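Cindier bench, simulated cell: pre-run safety checklist, September round
Checked by Iulian Iordache, comments by Sorin Buzatu where marked SB

We run the same list on the simulated bench that we run on the real one, and I love how much it catches! Please keep doing it in full, even for a short session.

1. Stop command halts the arm from any pose
OK. Tried it at the home pose, mid-reach and with the wrist turned. The log shows a clean halt every time.

2. Speed limit loaded before the first motion
OK after a fix. The config still had the old value from the Filip tests. Now in the shared file, so the next person gets it without asking.
SB: Can we print the limit on the start screen? I'd feel better seeing it.
Yes, great idea, added to the list for Rulus.

3. Hand starts empty and clear of all objects
OK. Fingers straight and together before the arm travels, please. An open hand catches rims, and we've all watched a tray go for a ride.

4. Joint limits match the real arm
OK on all but the wrist, where the model allows 2 degrees more than the hardware. Small, but a policy will find it and lean on it. Marked as open.

5. Contact force warning
Not OK. The warning fires, but it goes to a log that you have to open by hand. It belongs on the operator's screen. Repeat finding from the Stesham visit, so let's close it this time.

6. Objects reset to known places
OK. Ran 173 resets in a row and went through the starting positions afterward. No item sank into the counter or landed on top of another one. Really pleased with this, it was a mess in spring.

7. Collision shapes agree with what you see
Partly OK. Flat things are fine. The woven placemat is modeled as a smooth disk, so fingertips slide where they ought to drag.
SB: Does that matter for safety?
It does once we move to the real bench, where the mat will shift under the hand. Keep contact slow there until we've measured it.

8. Run records kept
OK. More than 2000 runs stored, each with its config and software version. I pulled run 68 at random and could replay it start to finish.

9. Operator named for the session
OK. Name goes in before the arm is enabled, and "team" doesn't count as a name.

Open items: 4, 5 and 7. Sorin takes the wrist limit, I'll take the warning and the mat. Bench may be used at reduced speed until 5 is closed.
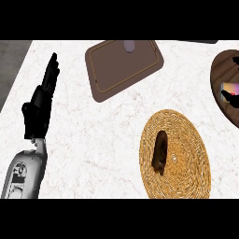
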